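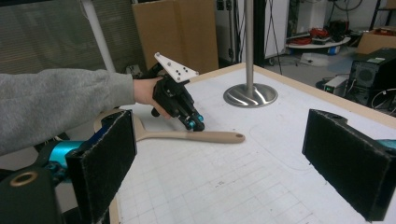 From: Amerley Mahama
Date: Sunday, January 23, 2022
To: home-automation list
Subject: Re: [Ollholm] Are kitchen chores close yet?

Svend Eskildsen wrote:
> I've been reading this list since the Vetberg thread and I still
> can't tell. Is anyone near a machine that will empty my dishwasher?
> I don't need it fast. I need it to not throw the ladle.

Svend, closer than I would have told you last year! I'm no salesperson for any of this, but the utensil work has me excited again. A skimmer is a wonderful test. It's long, it's light, it lies nearly flat on the table, and all the weight you care about is at the far end. Pinch the handle in the wrong spot and the head swings around on you.

We've been teaching by hand, with people holding the grippers and doing the task the way they'd do it at home.
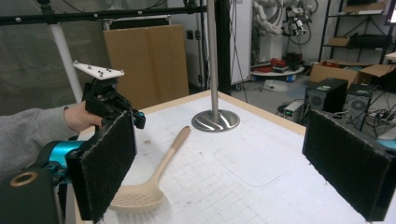 Slotted spoon on the grid table, with the steel stand behind it.

Our log has 382 tries at plain pick-and-place, and we got 36 clean ones in a row before a bad grasp. The same job with the spoon turned around is another story, and hanging it up by the hole in the handle is worse (44 tries so far, 2 good ones, and I cheered for both).

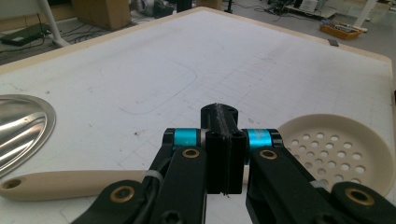

So for your dishwasher: picking up one thing from an open table, yes, I'd bet on that. A packed cutlery basket, no, not yet. Everything touches everything else in there, and steel shines in ways that confuse the depth estimate. Durán's notes on reflections helped us a lot, if anyone still has the link please repost it.

Has anybody tried softer pads on thin handles? Zustora's write-up skips that part and I'd love to compare before February.

Amerley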